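Clearing a grip fault on a two-handed cell handling paper and card

Category: Fault finding > End effectors > Gloved hands
Reading time: 5 minutes
Print this page | E-mail this page

This procedure covers the fault in which a gloved hand keeps closing on a paper item after the item has already given way. It applies to Collel hands fitted to a pair of arms over a shared table. Read the section on making safe before touching either hand.

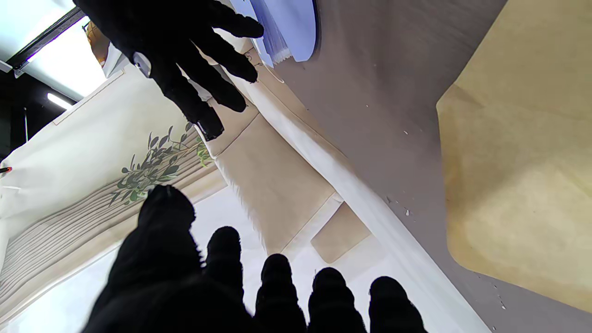
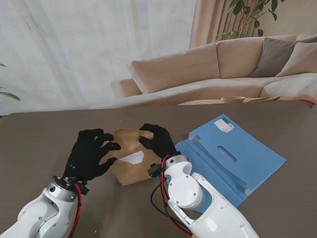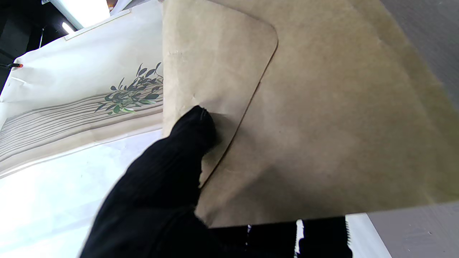
Black gloves on all the hands; leaf-print item at the left in the first and third pictures, kraft bag held by both hands in the second.

Page last changed: Thu 21 June, by E. Economou

Symptoms

The hand reports "object held" and continues to close. On rigid items the fault does not show, as the fingers stall against the item and the current limit trips in the normal way. On kraft paper, card sleeves and soft bags the current rises too slowly to trip the limit. The paper creases, the fingers travel further, and the second hand, which is waiting for a stable grip, starts its own move late.

At Pamgate the fault was first logged as a timing error between the arms. Haris Bhutto spent two shifts adjusting the handover delay before comparing finger travel with finger current. The delay had no bearing on it. If your log shows a late start on one arm and finger travel above 35 mm on the other, treat it as a grip fault and leave the handover settings alone.

The risk to people is at the fingertips. A hand which has not tripped its limit is still driving, and it will drive against a thumb in the same way as against paper. One operator at the Dhanial site had a finger pinched when reaching in to straighten a bag. The injury was minor, but the cell was in automatic at the time and the hand had reported a normal hold.

Making safe

1. Press the cell stop. Do not use the pause button on the tablet; pause holds the finger motors under current.

2. Wait 30 seconds for the finger drives to discharge.

3. Check the hand status on the controller page. Both hands must read OFF. If either reads HOLD or WAIT, turn off the main isolator and wait again.

4. If an item is trapped, open the fingers with the manual release at the wrist. Support the item from below. Do not pull paper out through closed fingers, as torn scraps lodge between the finger pads and the glove.

5. Hang the lock-out tag on the isolator and keep the key on you.

Checking the gloves

Worn or badly seated gloves account for most cases. The fabric adds friction along the length of the finger, and a glove which has ridden up takes part of the load that the fingertip sensor should see.

Run a thumb over each fingertip. Look for pale or polished patches, pulled ribs and loose stitching. A small pale patch alone is not grounds for changing a glove, but note which finger it is on and check it again at the next inspection.

Tug the fabric at each tip. It should move slightly and return. If there is a fold of slack at the tip, pull the glove down from the cuff until the slack has gone, then refit the cuff band. Do not tape the cuff. Tape was tried at Pamgate and the adhesive crept under the collar.

Check that no cable is caught between the cuff and the wrist. Move the wrist by hand through its full turn, with the drives off, and watch the cable for any point where it goes tight.

Resetting the grip limit

The limit supplied with the hand suits boxes and bottles. For paper goods it has to be lowered, and a travel limit has to be added so that the hand stops on distance as well as on current.

1. Remove the tag, restore power and put the cell in manual at reduced speed. Stay outside the marked line.

2. Open the Evidau settings page and select the hand.

3. Set the closing current to 32 per cent. Values below this let heavier bags slip.

4. Set the travel limit to 5 mm past first contact.

5. Tick "stop on either". If this is left clear the hand waits for both conditions, and the fault will come back.

6. Save, then repeat for the other hand. Settings are held per hand and are not copied across.

Cuiping Jia recommends zeroing the fingertip sensors after any glove change and before step 3. Open the hand fully, make sure nothing is touching the fingers, and press Zero. If the hand is zeroed with a fingertip resting on the table, every later reading on that finger will be low.

Testing

Use scrap items of the kind the cell normally handles. Begin with a flat envelope and finish with an open bag, as the bag gives least resistance. Close the hand on each item in manual. The fingers should stop and the status should change to HOLD with no further movement. Light creasing at the contact point is acceptable. A split edge or a crushed fold is a fail.

Then run the two-handed sequence at reduced speed and watch the travel figure for both hands. If one hand passes alone but fails in the sequence, the arms are pulling against each other. Check the taught positions before lowering the current any further.

If the fault returns

Save the log before restarting, as a restart clears the finger travel record. Note the hand, the finger and the item, and send all of it to Wajid Memon. A hand which fails twice after new gloves and a reset should come off the arm for a sensor check. Kausar Durrani holds the spare and will need the serial number from the underside of the collar.

Filed under: grip faults, gloves, paper handling, lock-out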